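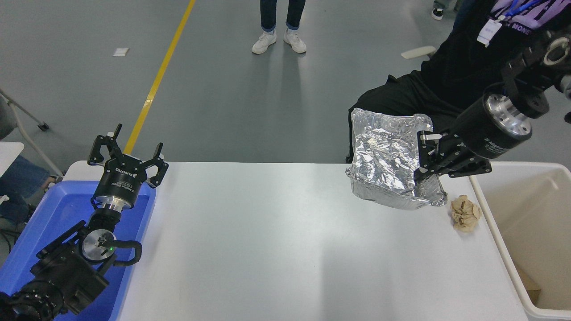 *Durán, July*

I have been sour about robot arms for years, mostly because the ones in the sales videos only ever pick up cubes. So when Plirus started offering Tikik, its two-armed sorting table, on a monthly plan, I went over on a Tuesday fully prepared to be grumpy, and I came home a good deal less grumpy than I'd like to admit.

What won me over was the foil. Crumpled foil is a rotten thing to hand a machine - it's shiny and it has no two edges alike - and here was a gripper closed on the side of a wrinkled sheet of it, with a balled-up piece of brown paper waiting next door by the bin. That's the stuff my own kitchen trash is made of, and I was glad to see it taken seriously.

Now, the price. Plirus asks 1,390 a month for the pair of arms, with 200 more for support, and I think the support is the part to argue over. A small recycling shop can't stop for a day while it waits on a callback, and I'd want that help folded in. I'd also want a longer trial than the one they give, since a week of clean paper tells you very little!

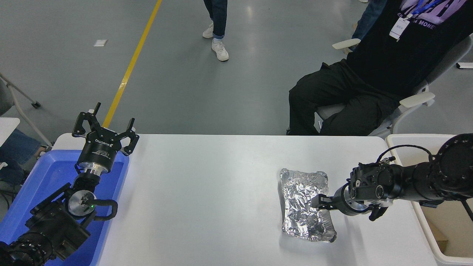
Raed Chidiac wrote to me after reading a draft, and he thinks I'm being too kind. His shop in Vundham paid for 113 days of the plan, he says, and the arms were fine, but teaching them each new kind of wrapper ate up his evenings. He would sooner have had one arm and a better manual. I take his point about the manual (mine had a whole chapter on unpacking), though I'd still keep both arms, and I'd still tell a friend to go and try it.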